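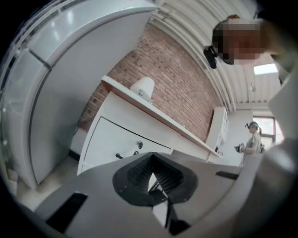 Stimenness Childproof Latch, Set of 3

The Stimenness latch keeps cupboards, drawers and fridge doors closed when small children are at home. It is fixed with adhesive pads, so you need no drill and no screws. Most of our customers begin with the low white cupboards, because a child can reach them first. A tall grey fridge with flat sides, such as the one standing near the white cabinet front here, also suits the latch well: one pad goes on the side panel and the other on the door, and the strap passes around the corner. Please choose a smooth and flat place for both pads. On rounded edges the adhesive does not hold so well.

What is in the box

3 latches with strap, colour white
6 adhesive pads (already on the latches)
1 cleaning cloth
Instruction sheet in English

How to fix it

Clean the surface with the cloth and let it dry. Hold the latch in its place without removing the paper, and open and close the door to see that nothing touches. Then remove the paper and press each pad for 30 seconds. Please wait one day before you use the latch. 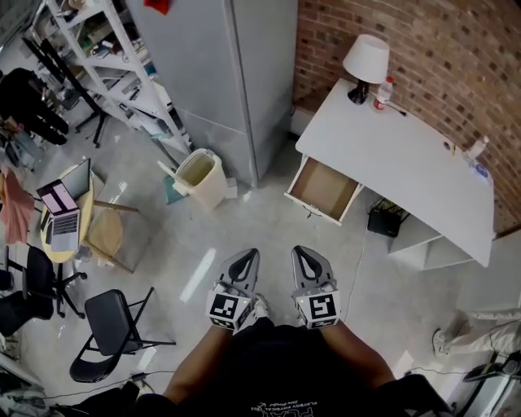
For drawers of a desk you need a front and a side which you can both reach from outside. If the desk has a drawer under a wide top, measure first the space between the drawer and the top. The pad needs 16 mm. If you have less, we recommend our Ondau inner catch, which sits inside the drawer and cannot be seen when it is closed.

Removing

Warm the pad with a hairdryer and pull slowly to the side. On painted wood please be patient, as quick pulling may take the paint with it. Spare pads are sold separately.

Details

Length of strap: 94 mm
Colours: white, or grey from October
Not suitable for: wallpaper, raw brick, untreated wood
Sold by: Carhuamaca Home, Clinstead

The latch does not replace the supervision of an adult. Keep medicines and cleaning products in a high place also when the latch is fitted.

Page updated April 2023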